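Sorting by Arm: What a Small Robot Changes at the Packing Bench
Student project report by Ryota Katayama
Mar 27, 2025

1. Background

Sesaretti packs sample kits for building suppliers. Each kit needs small parts placed in a box by hand, and a packer on a full shift places 1,000 of them. The company asked our course whether an arm could take over the placing, and what the packers would do instead. We built a bench version with white cubes standing in for the parts.

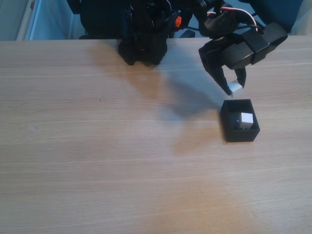

Vol. 7, p. 183

2. Bench work

The task is short: the gripper picks up a cube, carries it to the open black box and lets go. We logged 1,784 attempts. Most of the failed ones were at the pick, when a cube was turned at an angle to the fingers. Cubes that sat close together were also hard – the fingers need room on both sides.

3. Talking to the packers

I interviewed seven packers at the Punton site. They did not expect to miss the placing. Their worry was the pace, because an arm does not stop to talk or stretch. Two of them asked who would be blamed for a short kit. Sesaretti had no answer yet, and I think it needs one before any trial.
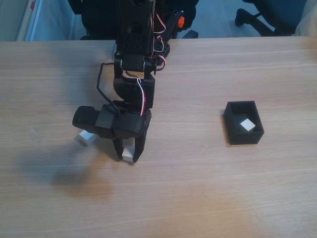 Reading time: 7 min

4. What changes

Someone still has to set out the parts, clear bad picks and check the box. That is lighter on the wrists but takes steady attention. The packers wanted to swap between the arm and hand packing every hour, and they wanted the stop button on their side of the bench.

5. Next steps

A second round of interviews is planned for April, with the night shift.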